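Workshop Tips: Showing a Task by Hand With a Hand-Held Gripper

The following guidance applies to all persons recording demonstrations at the Olletti workshop. It concerns tasks shown by hand, in which the operator carries the gripper and performs the work directly.

Before recording, place the object where both fingers can reach it without touching the door or the tabletop. Approach with the fingers open and hold still for a moment before closing them. Soft items require a slow close.
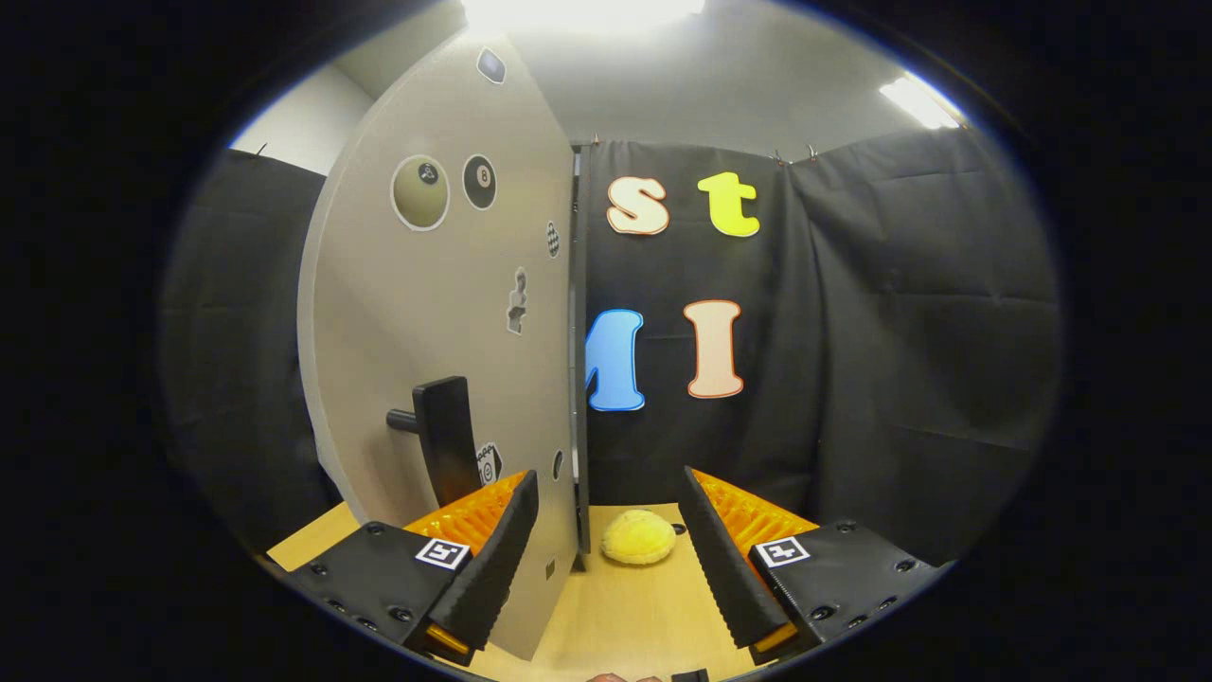
How fast should the operator move?
At the speed the robot is expected to work. A quick demonstration is difficult for an arm to follow, and one with long pauses teaches the pauses as well.

Keep the square markers on the finger housings clean and in view of the camera. Sleeves should be rolled above the wrist. For footwear, open the fingers wider than the shoe before coming down over it, and decide in advance which shoe of the pair is to be handled first.

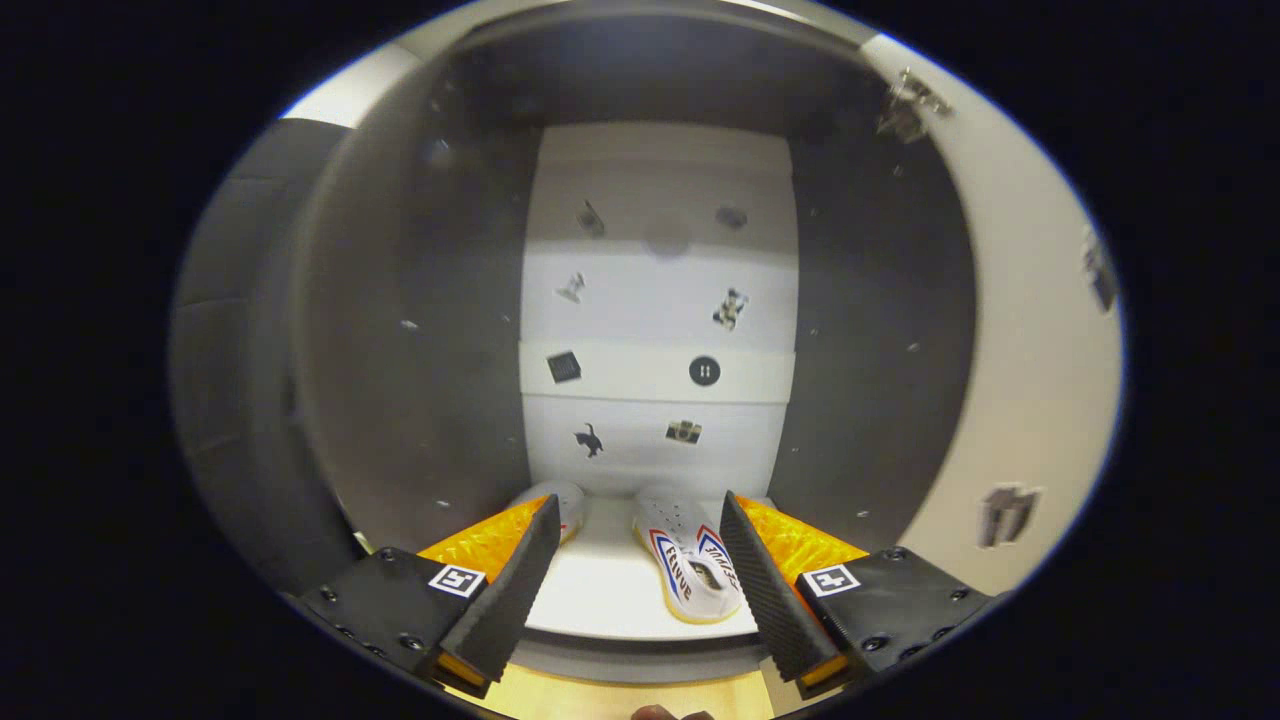
Beatriz Henriques writes that her group at Pereno had better results after varying the starting position of the shoes between takes, and she recommends moving them a little each time, even when the first placement seems ideal.

Close the fingers on both sides of the shoe and let them settle before lifting. A grip near the heel leaves the toe free to be guided into place. Should the second shoe tip over, continue with the take – a demonstration that includes an untidy shelf is still of use. Discard a take only when the object has been dropped out of reach or a hand has done the work of the fingers.
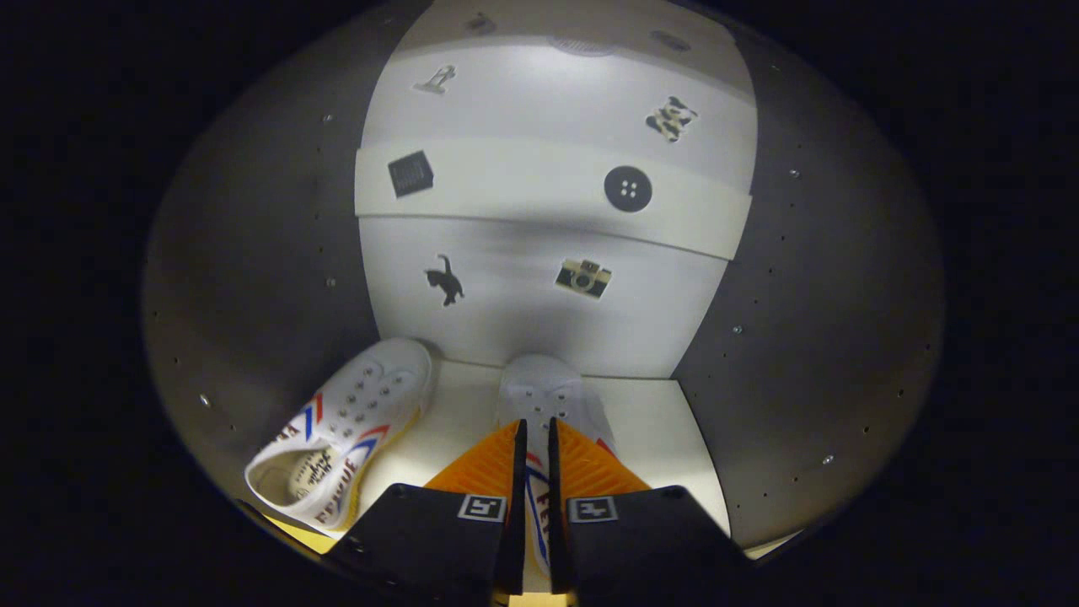 Release is the step most often rushed. Lower the object until the shelf carries its weight, open the fingers fully, and draw straight back before turning. Operators working under remote control should follow the same order and allow for the delay between the control and the arm.

Sessions are limited to 30 minutes per operator. A full set for one task is 300 takes, and these should be shared among several people so that the robot does not learn the habits of a single wrist. Label each take with the task name and the operator's initials before beginning the next.

For cabinet tasks, the door should be set at a different angle from one group of takes to the next. Stand far enough back at the start that the whole cabinet can be seen, then move in. 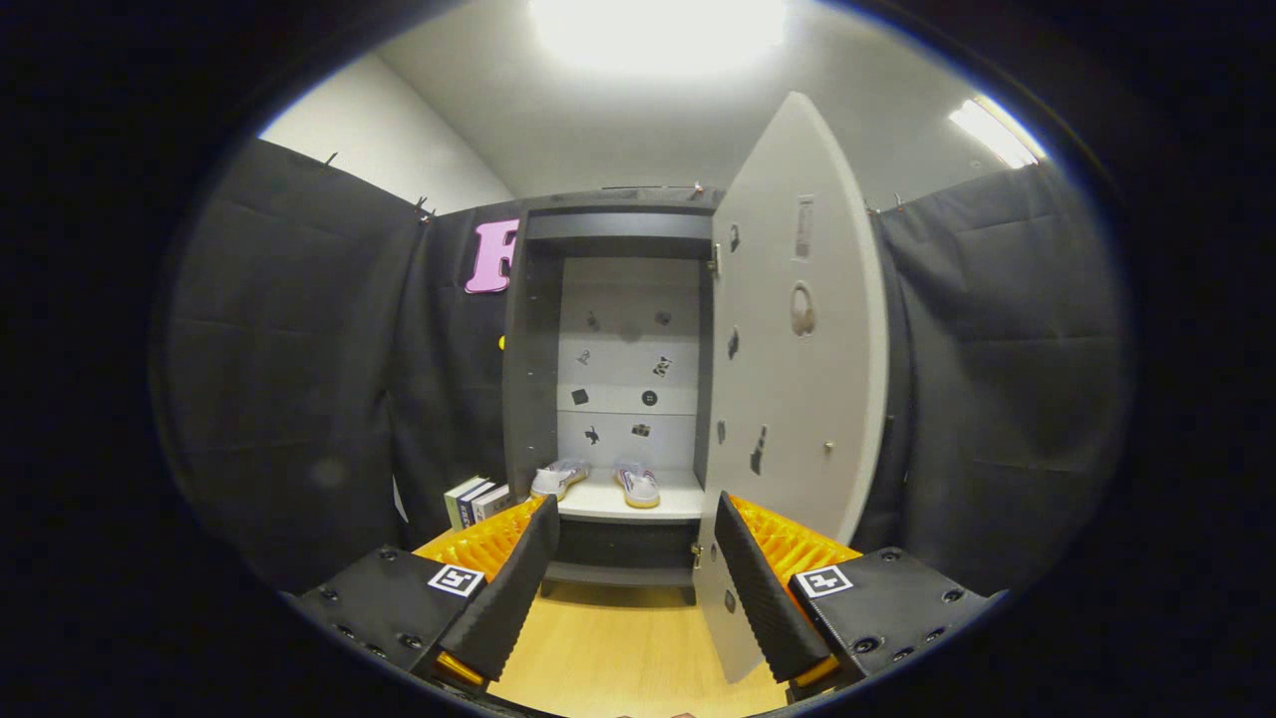 Can demonstrations by hand and by remote control be kept in one set?
They should be stored separately and combined only at the training stage. The two methods differ in speed and in the path of the wrist, and separate folders make it possible to compare them later.

After the session, wipe the finger surfaces with a dry cloth and return the gripper to its charging shelf. Questions regarding labels may be directed to Kenna Mowat.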